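# Cubes: The Shape of a Building Block

A cube is a solid shape with six flat sides, all the same size. Many building blocks are cubes. Dice are cubes, and so are some sugar lumps and some cardboard boxes. This page explains how a cube is put together, why it stays where you set it down, why its sides seem to be different colors, and how to do some simple tests with three cubes and a table.

## Words you will need

**Face.** A flat side of a solid shape. A cube has six faces, and every face is a square.

**Edge.** The line where two faces meet. A cube has 12 edges, and all of them are the same length.

**Vertex.** A corner, where edges meet. The word for more than one is *vertices*. A cube has eight vertices, and three edges meet at each one.

**Volume.** The amount of space a solid takes up.

**Matte.** Not shiny. A matte surface scatters light in many directions.

A solid with six rectangular faces is called a rectangular prism. A shoebox is one. A cube is a special rectangular prism in which every rectangle is a square.

## Measuring a cube

Only one measurement is needed. Place a ruler along any edge and read the length. The width, the depth and the height are all equal, so measuring the other edges gives the same number again. If it does not, either the ruler slipped or the block is not a true cube.

To find the area of one face, multiply the edge length by itself. Suppose the edge is 5 centimeters long:

5 × 5 = 25 square centimeters

There are six faces, so the area of the whole outside is:

25 × 6 = 150 square centimeters

This is how much paper you would need to cover the block exactly, with no overlaps.

To find the volume, multiply the edge length by itself, and then by itself again:

5 × 5 × 5 = 125 cubic centimeters

Multiplying a number this way is called *cubing* it. The name comes from the shape.

Now try a cube with an edge of 4 centimeters. Its volume is 4 × 4 × 4 = 64 cubic centimeters. The edge is only one centimeter shorter, but the volume is close to half that of the first cube. Small changes in the edge make large changes in the volume.

## Why a cube does not roll

A ball touches a flat table at a very small spot. A slight push moves it, and it keeps going. A cube rests on a whole face. To turn it onto its next face, you have to tip it up over one of its bottom edges, and that takes effort.

Every object has a balance point called its *center of mass*. In a solid block made of one material, the center of mass is exactly in the middle. As long as that point is above the face the block is resting on, the block stays down. When you tilt the block, the center of mass moves toward the lower edge. If it passes over the edge, the block falls onto its next face. If you let go before then, the block drops back to where it started.

For a cube, the tipping point comes at a tilt of 45 degrees, which is half of a right angle. A tall, thin block tips over sooner. A wide, low one has to be tilted further.

A cube can slide without tipping. The rubbing force between the block and the table is called *friction*, and it works against the slide. Rough surfaces usually give more friction than smooth ones. Push low on the block and it will probably slide. Push near the top and it may tip instead. The result depends on both surfaces.

## One color, several shades

Put a pink block under a ceiling lamp. The top face looks pale, and the side faces look darker. The block is the same pink all over. What changes is how much light each face receives.

The top face points toward the lamp and gets plenty of light. The side faces point away from it. They are lit partly by light that has already bounced off the walls, the table and other things nearby. Less light reaches them, so less is sent on to your eyes.

Artists use this when they draw a cube on flat paper. They leave the top light and shade the sides, using a different darkness for each side that shows. Without the shading, a drawing of a cube can be hard to read. It may look like a flat, six-sided figure with lines inside it.

The block also stops some of the light from reaching the table, which makes a *shadow*. A small, bright lamp close by makes a shadow with a sharp outline. A wide light, or several lights together, makes a soft shadow that fades at its outline. On a cloudy day near a window, the shadow may be so soft that you have to look carefully to find it.

## How many faces can you see?

Set a block on the table and look at it from one place. You will see one, two or three faces. You can never see more than three faces of a cube at once without a mirror.

- From straight above, you see one face.
- With your eyes level with the block and one side facing you, you also see one face.
- With your eyes level with the block and an edge facing you, you see two.
- From above one corner, you see three.

Each face of a cube has an opposite face that points the other way. When one of the pair is in view, the other is hidden. There are three pairs, so three is the limit.

Sometimes an object in front of a block covers part of it. You can often still tell that it is a block. Your brain uses the part it can see, such as a top face and one straight edge, and fills in the rest from blocks you have seen before. This can go wrong. A shape that shows a square top might be a cube, or it might be much taller than you think.

## Tests with three cubes

You need three blocks of the same size, two in one color and one in another. Pink and light blue work well, as the two are easy to tell apart. You also need a ruler, a pencil, paper and a flat table. Clear the table first.

### Test 1: Orders in a row

1. Place the three blocks in a row.
2. Write down the colors from left to right.
3. Rearrange the blocks to make a different order and write that down.
4. Continue until you cannot find a new order.

There are three answers: pink first, pink in the middle, and pink last. Swapping the two blue blocks does not make a new order, as they look the same.

### Test 2: The tower

1. Stack the three blocks with their edges lined up.
2. Measure the height. It should be three times the edge of one block.
3. Slide the top block sideways a little at a time.
4. Stop when it begins to tip, and measure how far it sticks out.

The top block should stay in place until half of it is past the edge of the block below. At that point its center of mass is no longer supported.

### Test 3: The middle of a round table

If your table is round, try placing one block exactly at the center. Use only your eyes. Then measure from the block to the table's edge in several directions. At the true center, these distances are equal. The distance from the center of a circle to its edge is called the *radius*.

On a square table, the center is where two lines drawn from corner to corner would cross. Use string for the lines. Do not draw on the table.

## A longer problem

A box holds 50 cubes, each with an edge of 4 centimeters. You want to use them to build one large, solid cube. How many blocks fit along each side, and how many are left over?

Try three along each side first: 3 × 3 × 3 = 27 blocks. Four along each side would need 4 × 4 × 4 = 64, and there are not enough. The large cube has three blocks along each side, and 23 blocks are left in the box. Each side of the large cube is 12 centimeters long.
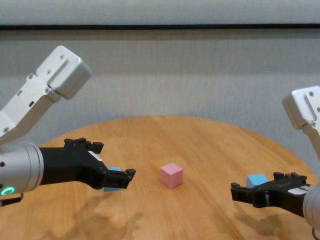
*Pink and light blue cubes on a round wooden table.*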